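Stoneware glaze chipping after a few months, is it the dishwasher?

kumu_d
Posts: 30
Hello to all. I have bought in April a set of dinner plates from Ladefoged, seconds quality, and already two of them have small chips in the glaze at the rim. I wash them in the dishwasher on the normal program. My mother-in-law says stoneware must be washed by hand always. Is she right? I do not want to tell her that she is right if she is not.

tassiegumboot
Posts: 1,805
She's half right. Detergent won't chip a glaze, knocking will. How close do you load them? If the rims touch they rattle against each other for the whole cycle.

kumu_d
They touch, yes. The slots in my machine are narrow and the plates are quite thick, so they lean one on the other.

oldkiln
Posts: 1,000
I have to disagree with tassiegumboot. I fired pots for 18 years and plenty of cheap glaze is badly fitted to the clay body. It will shed at the rim whatever you do, and hot water followed by cold makes it worse. Seconds are sometimes seconds for exactly this reason. Ask the shop what the fault was.

tassiegumboot
Fair enough, but two chips out of a whole set sounds like knocks to me. Bad glaze fit would show on most of them.

oldkiln
Give it a year.

kumu_d
I have written to the shop. They answered that the fault was only the colour, which came out different from the catalogue. So I still do not know who has right, but I started to load every second slot and I also stopped to pile them flat in the cupboard. The foot of a plate is not glazed and it was scratching the one under it, this I had not noticed before.

pennyroyal_b
Get a rack for storage, they're only a few dollars. Mine is from Nivgate and it's still going, though the coating came off one corner.

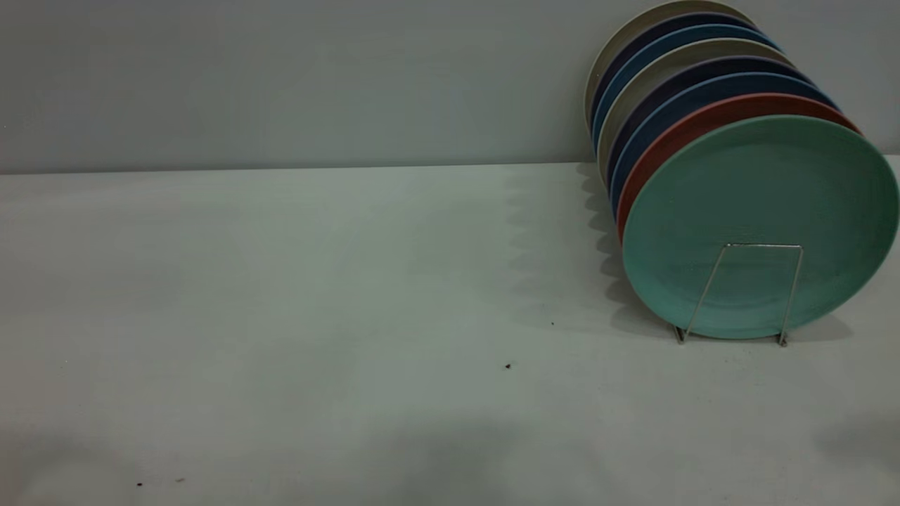

Last edited by kumu_d at 7:40 pm; edited 2 times in total

Thank you pennyroyal_b. A wire stand is good for this, the plates stand on the edge and you can take the green one from the front without lifting the others. I would still put a folded tea towel under the stand if your shelf is slippery.

For the chips I used fine wet sandpaper, very gently, only so that nobody cuts a lip or a finger. I do not eat from these two now, they are for under the flower pots.

oldkiln
Good decision about the chipped ones. Bare clay can take in water, so don't put them in the microwave either.

tassiegumboot
And what did you tell the mother-in-law?

kumu_d
That the forum is divided. She said she would wash them herself when she visits, and I did not argue.

Kumudini Dewan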